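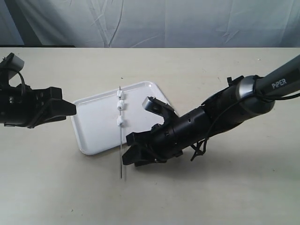 3.2 Materials and portioning

Portion size in shared meals has usually been studied through what diners report afterward, and self-reports of this kind are known to drift toward the amount people believe they should have eaten. The present study used weighed servings instead. Meals were prepared at the Staneck kitchen and served at two sites, Ghanem and Tetcombe, over a period of 13 weeks ending in December 2018. Serving ware was kept plain at both sites. Trays were white and rectangular, and tabletops were pale, so that the contrast between tray and table stayed low. Earlier work suggests that a strong contrast at the rim may lead diners to serve themselves less, and we wished to hold this effect as steady as the two dining rooms allowed.

Figure 2. White rectangular tray on a pale beige tabletop.

Each tray was weighed before service and again after the meal. Leftover food was scraped into a separate container and weighed on its own, which gave a second estimate of the amount eaten. Where the two estimates differed by more than the stated error of the scale, the record was marked and left out of the main analysis. In total, 536 trays were served and 465 complete records were kept. Most of the losses came from Tetcombe, where diners often passed side dishes to one another - a habit we did not try to prevent, as it is part of how meals are eaten there.

Menus followed the Drondico rotation, with the order of dishes reversed at the second site. Bread was offered at every meal and was weighed with the main dish. Drinks were not weighed. Diners were told that the study concerned kitchen planning and were given a full account of its purpose at the end of the final week.

3.3 Treatment of second servings

Second servings were recorded as new entries under the same diner code. For the analysis in Section 4 they were added to the first serving, except where the diner had changed dishes. These cases are reported separately.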